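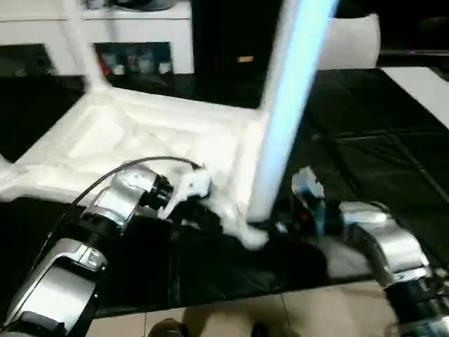
Le chapitre 6 traite d'un objet que l'élève technicien rencontrera tôt ou tard sur un devis : le poste de manipulation à deux bras, vendu en kit complet, avec ses pinces, son logiciel et une promesse de mise en service rapide. Nous prendrons pour fil conducteur l'offre Ridedon, commercialisée par la société Tarner, dont la brochure affirme que le poste « manipule le mobilier courant sans outillage dédié ». Mobilier courant est une expression commode. Un meuble blanc renversé, pieds en l'air sur une table couverte de noir, avec une pince de chaque côté de l'angle le plus proche, entre sans doute dans cette catégorie. Une armoire aussi, et la brochure ne dit pas où elle s'arrête.

6.1 Ce que l'on achète

Le kit comprend deux bras, deux pinces, un contrôleur et une licence logicielle d'un an. La table, l'éclairage et la protection de la zone restent à la charge du client. Dans l'étude de cas qui accompagne ce chapitre, l'entreprise Forsyth a reçu l'ensemble en janvier. Sa responsable des méthodes, Elspeth Semple, avait prévu 6 jours d'installation d'après la documentation – il en a fallu 57. L'essentiel du retard tient à l'étalonnage des deux bras l'un par rapport à l'autre, opération que le manuel expédie en une demi-page.

On retiendra la définition suivante. Prise bimanuelle : saisie d'un même objet par deux effecteurs, dont les mouvements doivent rester coordonnés tant que dure le contact. Si un bras avance plus vite que l'autre, l'objet tourne, se déforme ou glisse. Une notice qui donne la charge utile de chaque bras et se contente de les additionner n'a pas traité le problème. 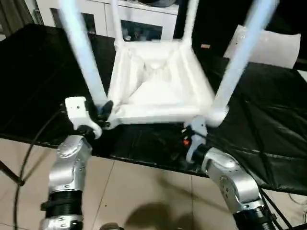
Figure 6.2 – Prise bimanuelle d'une chaise en plastique blanc, retournée, tenue par les deux angles avant de l'assise.

La chaise est un bon cas d'école. Elle pèse peu, elle est encombrante, et ses pieds éloignent une partie de la masse des points de prise. Tarner annonce 1 000 cycles sans intervention. Le chiffre est peut-être exact, mais ni la nature de l'objet, ni la durée du cycle, ni le sens du mot « intervention » ne sont précisés. Hongjun Liao, qui a conduit les essais de réception chez Forsyth, a compté comme intervention tout geste humain, y compris replacer une pièce de travers. Avec cette règle, la plus longue série obtenue est de 68 cycles. Le fournisseur a contesté la règle sans en proposer d'autre.

6.2 Voir n'est pas tenir

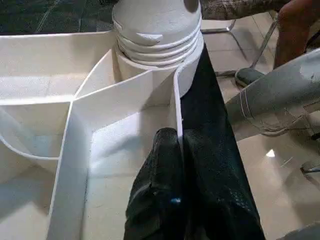 L'argument commercial le plus appuyé concerne la vision rapprochée, facturée en option. Une caméra placée près de la pince donne au logiciel une vue que la caméra de tête ne peut pas fournir, et l'option est utile. Elle ne règle pas tout. Quand les doigts noirs sont plaqués contre la face extérieure d'une paroi blanche, on distingue bien les cloisons et leurs arêtes claires ; on ne lit nulle part l'effort exercé sur la paroi. Or c'est l'effort qui marque une pièce mince. Le kit de base ne comporte pas de capteur de force, et il faut atteindre l'annexe tarifaire pour l'apprendre.

Avant d'aborder la section 6.3, procurez-vous la fiche technique d'un poste à deux bras, quel qu'en soit le fabricant. Relevez chaque performance annoncée et notez en regard les conditions de mesure. Laissez la case vide quand elles manquent.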